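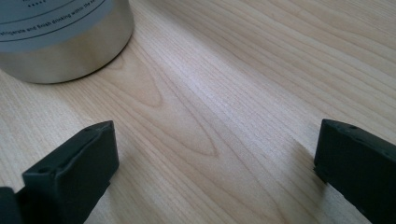 Storage line on the steel can, "...rigerate and finish drinking within the sa..."

April, 7:40 am

Barley tea, cold steep, second round. Notes typed up from the back of the batch sheet so excuse the order.

Where we left off: hot brew tastes fine and goes off quick. Cold steep tastes thinner but stays clean longer, or we think it does, last round was too messy to say. Lids were mixed, half the jars got opened for tasting and put back, and I wrote the times on tape that fell off in the fridge. Redoing it properly.

Setup. Polishchuk dark roast barley, same sack as before, rolled top, smells ok. Tap water through the carbon filter. 300 ml per jar, eight hours in the fridge, strained through paper and then moved to clean jars. Three strengths – light, middle, heavy. One row kept cold the whole time, one row left on the bench, one row out for the lunch hour and then back in. The last one is what people really do at home so I care most about it.

Jars boiled last night, lids too. Milagros did the lids and says two of the seals look tired. Marked those with a dot and put them in the bench row, where it matters least.

8:15 am. Everything strained. Heavy is slow through paper, clogs after the first cup or so, had to swap the filter twice. If we ever do heavy for real it needs a cloth first and then paper. Color on heavy is lovely, like weak coffee. Light looks like dishwater next to it but tastes better than it looks. Nutty, a bit sweet at the end.

pH on all of them with the Jokent meter. It drifted again. Rinsed, recalibrated, drifted less. I'm writing the readings on the sheet in pencil and will redo them with strips, don't use the pencil ones for anything. Hussam has a spare probe in his drawer and I'll ask when he's in.

Noon. Lunch row out. Bench is warmer than I'd like, sun comes straight in by the sink. Moved the whole row to the shaded end and noted the time. Bench row was in the sun from first thing, so it got a rougher morning than planned. Not starting over for that. It is meant to be the bad row anyway.

Tasted bench row, middle strength, small spoon. Still tea. Slightly flat. So-ying says cardboard, I don't get cardboard, but she's got the better nose so cardboard goes on the sheet.

1:05 pm. Lunch row back in the fridge. Some sweating on the glass, wiped down so the labels stay on. Used the freezer tape this time, sticks fine.

Talked with Ermira over lunch on the wording for the Futuvine bottle. They want one line on the back and they want it short. Her draft: "Keep cold. Once opened, drink soon." I don't like soon. Soon is whatever you feel like. My mother's soon is a week. Either give them a day or give them an end point they can check without thinking, like same day 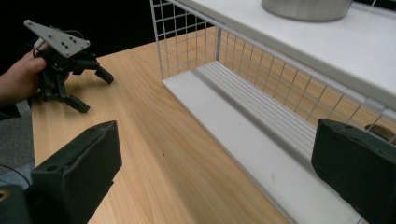 or by tomorrow night, something with a clock in it. Ermira's worry is that a strict line makes the stuff sound dangerous, and she has a point, it's barley water. But there's no sugar, no acid to speak of and no preservative in it, and that is a nice place for things to grow once somebody has drunk from the neck. Drinking from the neck is the whole issue. A poured glass and a closed bottle is one case, a bottle carried all day and sipped is another. One line has to cover both so it has to be written for the sipper.

Also order of words. "Keep cold" first reads like it applies always, before and after opening. If the sealed bottle is fine in a cupboard then say so, or else people will throw out good bottles. We don't know yet that the sealed one is fine in a cupboard!! That's the hot fill test and it hasn't been booked. Po-yen is supposed to hear back from Momov on the caps before we can do it. Chase this.

3:30 pm. Bench row.
light – ok, dull
middle – flat, faint sour at the back if you look for it
heavy – sour, not faint. Slight haze at the bottom, may be fines from the paper swap. Shook it, haze came up, settled again slow.
One of the dotted lids was on the heavy. Annoying. Can't tell lid from strength now. Next round the tired lids go in the trash, my own fault for being cheap.

Fridge row all clean. Heavy in the fridge is the best thing on the table honest to god, gets rounder as it sits. Milagros agrees. Would happily drink that all summer.

Lunch row: light and middle same as fridge row to me. Heavy a touch duller, may be imagining it since I knew which jar it was. Need somebody to pour these blind tomorow. Hussam volunteered as long as he doesn't have to drink any.
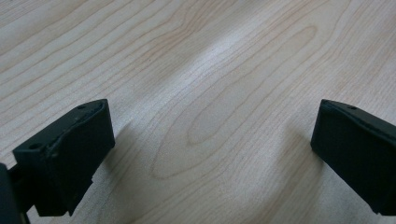

Does the hour out of the fridge matter if the jar goes straight back in?

A little, and it depends on whether it's been opened. Closed and clean, one hour didn't change the taste of light or middle today. Opened and sipped, we haven't tested, and I would plan on finishing it that day.

Wrote that up because Po-yen asked it at the door and I gave him a bad answer. Sipped row goes in next round. Someone has to drink from the jars like a normal person and then put them back, Po-yen can do it for asking.

5:10 pm. Strips agree with the pencil readings better than expected on the fridge row, way off on the bench row. Either the meter or the haze. Ran out of strips before the lunch row. Order strips.

Cost note before I forget. Heavy uses so much more grain that the sack is gone in 10 batches at the size Futuvine wants. Middle is probaly where this lands, with a longer steep. Overnight plus the morning, see if it gets the roundness without the extra grain. Cheap to try.

Left in the fridge overnight: whole fridge row, whole lunch row. Bench row dumped, jars soaking in the left sink, please leave them there.

To do
strips, and the spare probe from Hussam
new lids, all of them
blind pour in the morning, before coffee
sipped row – middle only, keep it small
longer steep on middle
Po-yen / Momov caps, hot fill date
Ermira: two versions of the back line, one with "same day" and one with "by the next night," to show Futuvine side by side
blind on the sink window or move the bench row for good

Fridge door was not fully shut when I went to leave. Shut it. Top shelf felt cold enough but I've marked the time on the sheet, 5:35.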